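Polymeric sand over old joints?

gritandgravel
July 17, 2024
Side patio, 444 sq ft, clay brick laid by the previous owner. Joints are half empty and full of weeds. Can I just top up with Ternard polymeric or does the old sand have to come out first? Have 19 bags of the Fevex stuff sitting in the garage too, plain jointing sand.

mossyedge
Dig it out. Topping up gives you a thin crust that pops off by April. Ask me how I know

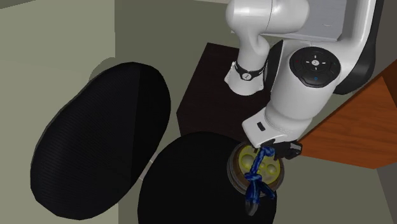 Pressure washer with a fan tip, an inch and a half down, then let it dry a couple days. Dont skip the drying, the haze is a pain to get off.

ternstone20
Disagree — I topped up a walkway in Kestirari brick, 131 ft of edging and all, and its fine. Joints were only down an inch tho.

mossyedge
An inch is enough depth. He said half empty and weedy, different job.

lowslope_pat
Why poly at all? Plain sand, sweep it in twice a year. Brick that old moves.

gritandgravel
ok digging it out. Leaning plain sand since I allready have it. Anyone used the Güneş joint scraper or is a screwdriver good enough

ternstone20
Screwdriver on 444 ft, good luck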